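Jeltden Open Workshop

Reading time: 3 minutes

The Jeltden Open Workshop is a yearly public demonstration of robot handling and sorting, held each September in the old tram depot at Cillbridge. It grew out of an informal evening for local families and is now the best-known event on the town's autumn calendar. Admission is free, and the doors stay open from 10 in the morning until the last visitors can be talked into going home.

History

The first workshop was organised by Ebere Ekwueme, a mechanical engineer who had moved to Cillbridge to work on packing equipment. She wanted her neighbours to see what robots find hard, and picked a job that any toddler in the audience could do: taking one toy out of a crowded heap and putting it somewhere else. That first evening drew 16 people. Later ones have filled the depot, with almost 100 visitors in the building at the busiest hour, and a second room was opened for school groups.

The Charvát bench

The centrepiece is the sorting bench, named after the Charvát hall of the depot where it was first set up. Toys and other small objects are heaped together in a shallow container beside a column of coloured boxes, each with a round opening. A robot arm works over the heap while a presenter talks the crowd through what is going on.

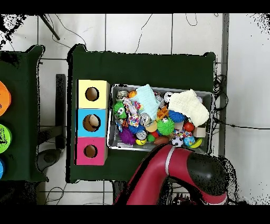

The bench with its three boxes and the mixed heap

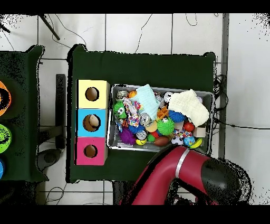 Much of the fun lies in how different the objects are from one another. A smooth ball rolls away when nudged, a spiky one can be pinched almost anywhere, and cloth is a famously awkward thing for a machine, as it has no fixed shape and likes to bring its neighbours along. Visitors are invited to guess which object will be tried next, and children are remarkably good at it! Presenters also explain the difference between seeing an object and knowing how to grip it, a point that tends to start long and lively conversations at the rail.

Failed grasps are a welcome part of the program. Ekwueme has always asked presenters to leave them in, and a dropped toy usually gets a bigger cheer than a clean pick.

Other activities

A hands-on table lets visitors try the same task with kitchen tongs and one eye covered. The record stands at 21 objects in a minute, set by a retired postal sorter. There is also a repair corner, where worn cables and joints are taken apart, and a short evening talk in the smaller hall.

Prastley edition

A travelling version was held in nearby Prastley while the depot roof was being replaced. It ran for 11 days in the public library, with fewer displays but longer sessions at the bench, and many regulars still speak of it as their favourite.

Contact the editors | Copyright Cillbridge Local Encyclopedia | Back to top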